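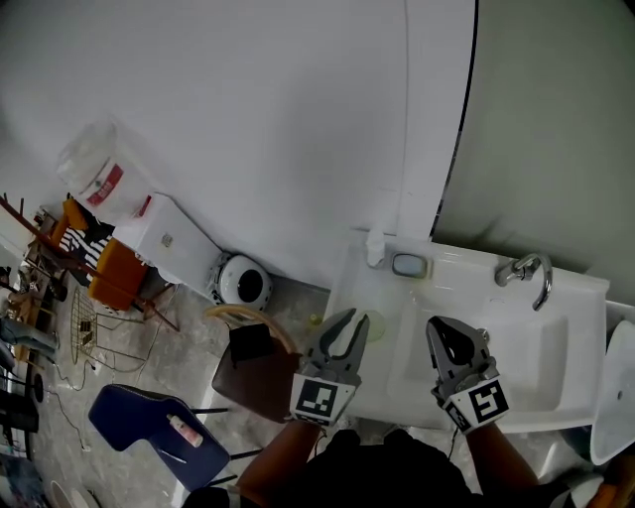

Washbasin with soap dish on the rear rim.

From: Urmas Kuusk
To: plant-hygiene list
Subject: Re: Rinse conductivity reading high on whey line CIP

Bheki,

Comments on the rinse question below. I have left your text in where it matters.

Bheki Fourie wrote:
> After the caustic step on the whey line at Gurar we are not getting
> the final rinse down to the supply water value. The return probe sits
> 17 µS/cm above supply and stays there. We extended the rinse
> by 5 minutes with no change. Titration of the rinse water shows no
> caustic. The pasteurizer circuit uses the same tank set and comes
> down normally. Tumelo Motaung thinks the probe is bad. I would
> rather not buy a new one on a guess. Has anyone seen this?

A flat offset that does not move with rinse time is rarely carryover. Carryover gives you a slope, even a slow one. If the trend is level for 5 minutes, I would look at the measurement before the chemistry.

Three things to check, cheapest first.

Temperature compensation. If the controller was set up for caustic, the coefficient is often left at the caustic value for the rinse as well. At low conductivity this puts the reading out by a fixed amount as long as the water temperature is steady. Look for a second parameter set in the transmitter and see whether the rinse step calls it.

Probe position. An inductive probe mounted too close to the pipe wall reads wrong, and the installation factor has to be corrected on site. We had this on the Mathebula skid after a bend was replaced – the probe went back in a narrower section and the factor was never redone.

Film on the probe body. Whey minerals will build up if the acid step is skipped on short washes. Take the probe out, soak it in dilute nitric for 10 minutes, rinse with supply water and put it back. Follow your site rules for handling acid, and isolate the line first.

Before any of that, draw a sample at the return and read it on a bench meter. If the bench meter agrees with supply, leave the rinse time alone.

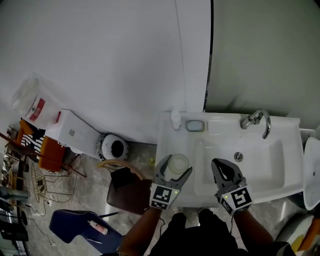
Basin, faucet and glass cup.

> We also see a short spike at the start of the rinse on 2 of the
> valves. Is this related?

I doubt it. A spike at the start is usually a dead leg emptying when the valve pulses. Check the pulse timing against the drawing. Albane Marty posted a valve sequence table to this list in July which covers the same manifold type, and it should be in the archive.

Please post the bench figure when you have it, along with the water temperature at the probe.

Regards,
Urmas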